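Workshop > Notebooks > Grounds arm > Plug picking

Last updated: 23 Apr 2025

Plug picking, sim work and crew notes

Good day. Long, but good. Got the new approach angle into the sim before coffee and left the batch running while I went down to the yard to talk to the grounds crew, which I should do much more often than I do.

For anyone reading who has been on the mower side all spring: Tando is our arm on a cart, and the job we're teaching it is the core plugs. After aeration at Poduval the lawns are covered in little plugs of soil, and on the sample strips they have to be picked up one at a time, bagged and tagged by position so the soil lab can make sense of them. The lawns that aren't sampled just get dragged, no arm needed. It's the strips that eat people's backs. The crew does them bent over or on kneeling pads, and one strip takes 90 minutes if the ground is kind.

We do all the arm work in simulation first. Grass is miserable stuff to simulate and I've stopped trying to make it pretty. What I care about is how much of the turf we can still see past the gripper when it's down low, and how the fingers sit against it. At the old wrist angle the answer was "not much." The black gripper body takes the middle and the whole right side, a finger pokes in from the left, and you only get the turf as a green strip down the left that opens out toward the bottom. The thin white line on the diagonal edge is handy, though! It's the one really crisp thing against all that black, and I've started using it as my reference when I compare views by eye.

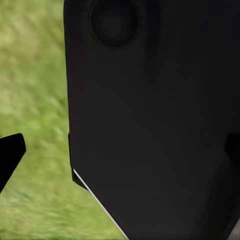 Penciled in the margin when I got back from lunch: fine by me if it does the strips, but who decides which strips? Right now we look at the ground and say that one's too soft, leave it till tomorrow. If the cart just goes where the schedule says, we'll spend the day pulling it out of the mud, and I'd sooner kneel.

I love this comment and I'm leaving it in the notebook. It's also correct. The scheduler (the Plustemora one, same as for the mowers) takes a list of strips and works down it, and there is no place in it for somebody to say "too soft." I went back to the yard and asked how they judge it. Heel in the turf, twist, look at what comes up. Takes a couple of seconds. We could bolt a moisture probe on the cart and spend until July calibrating it — or we could put a hold button on the tablet and let the crew go on using their heels. I've asked for the hold button.

Related, and I wrote it on the whiteboard too: the person with the cart must be able to skip, hold or reorder strips without phoning the workshop. If they have to call us, they've lost something they had before.

Batch results

682 attempts, 408 clean picks. A clean pick means the plug ends up between the fingers in one piece and stays there through the lift. So around 60 percent, and for a first batch on the new angle I'm really happy with that. The misses fall in a few groups:

- plug pushed sideways by one finger before the other gets there (most of them, by a long way)
- plug grabbed too high and crumbled
- fingers closed on nothing, position estimate was off
- a handful where the contact model blew up and the plug went into orbit. Not counting those against the arm, but they're in the total until I fix the filter.

The sideways push looks very fixable. I think we're coming down with the fingers too wide and then closing too fast, so whichever finger touches first bats the plug across the grass. Slower closing costs us time per plug. I asked the crew if they minded a slow arm and the answer was a shrug: it can take all afternoon if they're doing something else meanwhile. I'd been chasing cycle time for weeks on the assumption that they'd be standing there watching it. They don't intend to! That changes the whole target. Slow and tidy it is.

The "something else" came up a lot. There's a list in the shed of things that never get done during sampling weeks: edging along the south path, the drain covers, sharpening. Two of the crew would like to learn the tagging software, so they can see where their plugs end up. One would like to never see a kneeling pad again. I said I'd ask Getora whether the training hours can come out of the project and not out of the grounds budget. Need to do that before the planning meeting or it'll slide.

There was worry too and I don't want to write only the nice parts. The sampling weeks have always meant extra hours for the part-timers. If the arm takes the strips, do the hours go? I don't know. I said I didn't know. It isn't a question the workshop can answer, but we can put it in writing that it was asked, so I've put it at the top of the open items below.

View checks

Reran the low pose with the wrist turned. Better picture of where things are: still a great black slab over the left two-thirds, but there's a wide gap of green now between the housing and the right finger, and the grass shows all along above the top edge as well. Both fingers sit at similar heights, one on each side, and the gray band along the top gives a clean outline to segment against. The small tab sticking up from the top edge confused my mask for a while, so I've drawn it in by hand.

The grass is still a blur. I'm leaving that alone for now. If the picker can cope with smeary green it ought to be glad of the real thing, though I've been wrong about that kind of reasoning before.

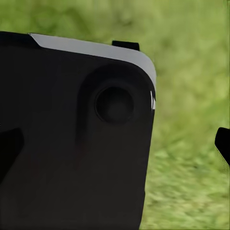

Open items

1. Part-timer hours during sampling. Goes to Getora, in writing, in the crew's own words if they're willing.
2. Hold button on the tablet. Big enough for gloves. Needs a reason field, but optional, and no drop-down menu please.
3. Close slower. Try half speed for the last bit of travel and rerun the same seeds so we can compare properly.
4. Start narrower. Fingers open only a little wider than the plug at first contact.
5. Fix the filter for the flying plugs.
6. Crumbling: ask the yard for a bucket of real plugs from a wet strip and a dry one. I've been guessing at how hard you can squeeze them and the crew has been picking them up by hand for years. They offered to show me. Bring old trousers.
7. Who cleans the gripper at the end of the day? It hadn't crossed my mind until I was asked. Soil in the finger joints will be somebody's job, so it should be on the job sheet with time against it.

Batch with items 3 and 4 is queued for tonight. The sim box is making its fan noise again, leave the cupboard door open.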